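Otutska open house

The Otutska open house was a public demonstration of household robots held at a private residence in Givcombe on November 8, 2022. It was organized by Magalhães, a small automation firm, and led by the engineer Gilmar Evangelista. The event is mainly remembered for the gap between its advance publicity and the modest program shown to visitors.

Background

Otutska is a control program for robot arms meant to pick up and sort soft goods. Magalhães announced it in July with the claim that it could tidy "any living room." The firm reported 2794 training runs but did not say how many took place outside its own workshop in Endham, and no outside group has repeated the tests.

Setting

Magalhães presented the choice of a furnished home as proof that Otutska needed no special preparation. Critics found this generous. The living room had a dark gray sofa, a polished marble floor and a wide stretch of open floor between the armrest and the built-in cabinets – easier ground than most family homes offer.

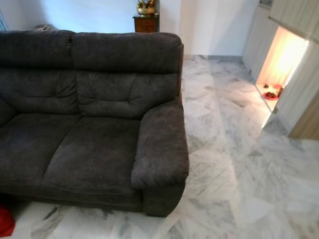

Evangelista told visitors that soft goods were the hardest test in home automation, a view shared by many in the field. The program bore this out only in part. It dealt with fabrics, and the bright red item low in front of the sofa belonged to the kind of object, soft and without a fixed shape, that the firm had promised to handle. Glassware, cords and paper were left out of the program.

Demonstration

Visitors were admitted in 2 groups, 188 people in all. Each session lasted 53 minutes, much of it taken up by a talk. The firm did not publish a success rate, and its summary used the word "completed" without defining it.

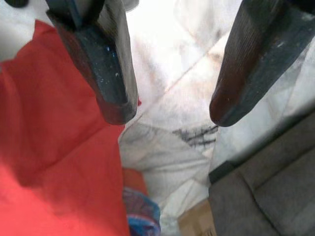 The gripper fingers above red fabric and crumpled white material.

Reception

Local coverage was polite. Later reviews noted that visitors had not been allowed to choose the items or rearrange them – a simple check that would have answered most doubts. Magalhães said a second open house would address this. No date has been given.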